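Zulimen brings its sea buckthorn powder Silent to store shelves

November 1, 2025

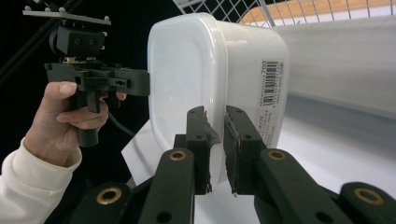
Good news for everyone who has been asking for a berry powder without sugar, flavoring or a list of fillers as long as your arm: Silent, the sea buckthorn powder from Zulimen, is on sale in all Goodall health food stores starting this morning. Until now the only way to get it was to order direct or to drive out to the farm shop in Grorkow, and the small batches sold there in September were gone before most people heard about them. Silent comes in a paper pouch with a fold-over top, and Zulimen suggests moving the powder to something sturdier once it is open. A white plastic container with rounded corners and a broad lid does the job very well, and plenty of kitchens already have one left over from some other powder, barcode and all. Give it a wash, let it dry completely overnight and tip the pouch in.

The powder is made from whole sea buckthorn berries, skin and pulp together, with the seeds taken out. If you have never tasted sea buckthorn, picture something between a very ripe orange and an unripe apricot, with a sourness that makes you blink. The berries are small and bright orange and they grow packed tight along thorny branches, so picking them is slow and scratchy work. They have been used in kitchens across northern and eastern Europe for a very long time, mostly as juice, syrup and jam, and it is a pleasure to see them turn up in a form that keeps in the cupboard through the winter.

The fruit all comes from the orchards at Grorkow, where 164 acres are now planted with sea buckthorn. The land is sandy and dry and never did much for wheat or corn, but the shrubs seem to love it. They put down wide roots, hold the soil in place on the slopes and ask for very little water once they are established. It takes several years for a young shrub to carry a decent crop, and a good part of the planting has only just reached that age. This fall's harvest was the first one big enough to supply stores as well as the farm shop.

How it is made

Picking starts when the berries are fully colored but still firm. The fruiting branches are cut and frozen right away, and once they are frozen hard the berries can be shaken off without being crushed. That is the trick that makes the whole thing possible, as anyone who has tried to pull ripe sea buckthorn off a twig by hand will tell you with orange juice running down to the elbow!

From there the berries are cleaned, seeded and freeze-dried. Freeze-drying takes longer than drying with hot air, and it costs more, but the color stays close to that of the fresh fruit and so does the smell. Opening a pouch for the first time is a treat. The last step is milling, which is done in small lots so the powder doesn't warm up and clump. Sea buckthorn is an unusual berry in that the pulp contains a fair amount of oil, and a warm mill would turn it into paste in no time.

The ingredient list has a single entry, sea buckthorn. There is no sweetener, no starch and no anti-caking agent. That means a few soft lumps may form in the pouch, especially in a steamy kitchen. They break up under the back of a spoon, or you can push the powder through a tea strainer.

The name, by the way, goes back to one of the orchard blocks in Grorkow. It lies in a hollow behind a windbreak, well away from the road, and people working there have called it the silent field for as long as anyone can remember. The first shrubs went in there.

What is in it

Sea buckthorn berries are known as a source of vitamin C, and they also contain vitamin E and carotenoids, the same family of pigments that gives carrots their color. Amounts vary from harvest to harvest with the weather and the picking date, so Zulimen prints the values for each batch on the back of the pouch. It's a nice touch, and one that more makers of plant powders could copy.

Silent is sold as a food. It isn't a medicine and Zulimen makes no claim that it treats or prevents anything. People who take blood thinners or other regular medication, and anyone who is pregnant or nursing, should check with a doctor or pharmacist before adding a concentrated berry powder to their daily routine. The same goes for anyone with a sensitive stomach, as the powder is quite acidic. Start with a little and take it with food.

How to use it

The suggested serving is 2 teaspoons a day. Stir it into plain yogurt and you get a pale orange cream that needs only a bit of honey. It also goes well with oatmeal, cottage cheese, banana smoothies and carrot juice. Carrot juice might be the best of the lot, sweet enough to carry the sourness and just the right color to begin with.

In plain water it is a different story. The powder does mix in, but some of it floats, and a thin orange ring forms on the glass after a few minutes. A jar with a tight lid and a good hard shake will help. So will a splash of apple juice.

Bakers should have fun with it too. A spoonful in a simple powdered sugar glaze gives a lemon loaf a lovely color and a real kick, with no food coloring needed. It can be beaten into buttercream, dusted over meringues while they are still tacky, or whisked into a salad dressing in place of some of the vinegar. Heat dulls the flavor and will reduce the vitamin C, so for warm dishes it is better to add the powder at the end. For a hot drink, let the water cool until you can sip it comfortably, then stir in the powder with ginger and honey.

Some people at the September tastings in the farm shop liked it best on popcorn with salt. That sounds odd and tastes wonderful.

Keeping it fresh

Moisture is the main enemy of any freeze-dried fruit. The powder pulls water out of the air, and a pouch left open next to the kettle will be a brick by the end of the week. Close the pouch well or move the contents to a dry container with a snug lid, keep a dry spoon for it, and store it away from the stove. A dark cupboard is fine. The refrigerator works as well, provided you let the container come back to room temperature before you open it, otherwise water condenses on the powder.

If you do move it to another container, cut the batch panel from the pouch and tape it to the side, or drop it in a drawer. The best-by date and the nutrition values for your batch are on it. Old labels should come off or be crossed out, particularly in a household where several powders share one shelf. Sea buckthorn in the morning coffee by mistake is an experience!

Once opened, the powder keeps its full color for a couple of months. It remains good to eat after that as long as it is dry and smells fresh, though the orange slowly fades. Any smell of old cooking oil means it has passed its best and should be thrown out.

Where to find it

Goodall stores have put Silent on the shelf with the dried fruit and plant powders, and a number of the larger branches are offering tastings throughout the opening weekend. It comes in two sizes, a small pouch for trying it out and a family pouch that holds up to 310 grams depending on how fine the batch turned out. Both are made of coated paper and close with a fold-over strip.

The farm shop in Grorkow goes on selling the powder too, along with the syrup and the whole frozen berries, which are not available at Goodall. Winter hours apply there from this weekend on, so look at the notice on the shop door or call ahead if you are coming from a distance. The path along the orchard is open to walkers, and a few late shrubs at the top end have been left unpicked for the birds.

Direct orders from Zulimen continue as before. Customers who signed up for the waiting list after the September batch sold out will be served first, and their pouches are being packed now. Zulimen expects this year's harvest to last into spring. A second product from the same orchards, a tea made from the dried leaves, is being tested and may follow next year if the drying room can be finished in time.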